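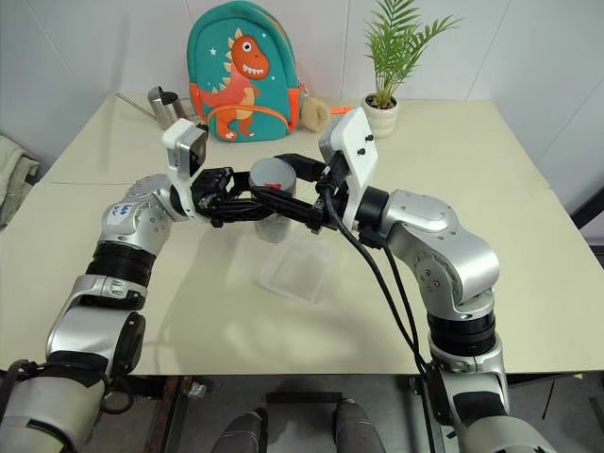 Bistetside, January

It has been a good, busy month at the storage bench, and we are so pleased to be able to tell you a little about it. As you will remember, the Stellis grant was for sorting out our containers, which had become a dreadful muddle after the move from Busovau – odd lids, odd sizes, and nothing that would stack. We have now settled on one upright, round shape with a flat grey lid and a see-through body, so you can check how full it is without opening anything.

Of the 70 we ordered, 67 have come, and Crabtree have promised the other three with the next delivery. So far 40 are filled and on the shelves, and the rest should follow once the labels are printed (we changed our minds twice about the wording, I'm afraid).

Spending is a touch under budget. We would dearly like to put what is left towards a second shelf – do let us know if you would be happy with that.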